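Oraneo Releases Elix 10, a Planning Software for Two-Arm Robot Cells

ZURKTHORPE, March - Oraneo, a developer of control and planning software for small robot cells, today announced the general release of Elix 10. The new version plans the motion of two arms together in one shared workspace, and it is available for download to all customers with a valid license.

In earlier versions of Elix, each arm received its own plan, and a separate module stopped one arm when the other came too close. This method was safe, but it caused many waiting times. Elix 10 calculates both paths in the same step and decides which arm takes which part. If the camera data changes during the motion, the plan is corrected every 40 milliseconds.

The software was tested at the Oraneo laboratory in Zurkthorpe with a sorting task. Toy bricks of different colors lie on the floor of the cell in no fixed order, and the planner must assign each brick to an arm and a bin.

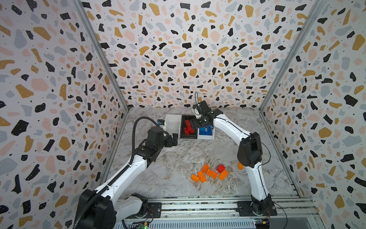
Two arms at the bins in an Elix sorting cell. Photo: Oraneo

The test series included 359 sorting runs. Compared with the previous version, the average waiting time per arm was reduced by 53 percent. The complete test report, with the settings used, can be requested from the company.

Elix 10 also brings a new perception tool with the name Võ. It separates parts which touch each other or lie one on top of the other, and gives the planner a grasp position for each of them. Võ works with cameras mounted on the wrist as well as with fixed cameras - a mix of both is also supported. Users can correct a wrong label directly in the viewer and continue the run without a restart.

Projects made with Elix 9 can be opened in the new version. Cell layouts and bin positions are taken over automatically, but speed limits must be confirmed again by the user before the first motion.

Elix 10 is offered as an annual license per cell. Võ is included in the price. Schools and universities can apply for a reduced license through the Oraneo website.

About Oraneo
Oraneo develops software for robot control, perception and motion planning. The company has its office and laboratory in Zurkthorpe.

Press contact: Oraneo Press Office, Zurkthorpe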